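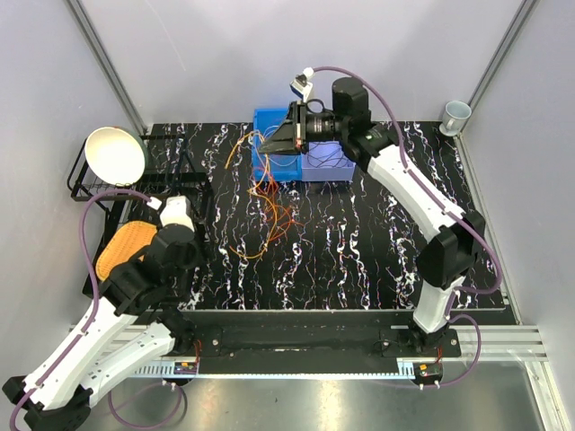 From: Tumelo Mtshali
To: Skalta builders list
Subject: Re: purple cable catches at the elbow

Virgilio Cruzado wrote:
> My right arm stops when it reaches far back. The cable gets
> tight near the elbow. Do I need a longer one? Mine is 500 mm.

Hello Virgilio,

I had the same problem in December. Please do not buy a longer cable yet. First open the clip nearest to the elbow and leave a free loop there. On my two arms I needed 100 mm more at this place, and I took it from the base side.

Then move the arm by hand, with power off, to the farthest corner of your table. If the loop touches the gripper, it is too big.

Which version of the clips did you print? I have only tried the old one.

Regards,
Tumelo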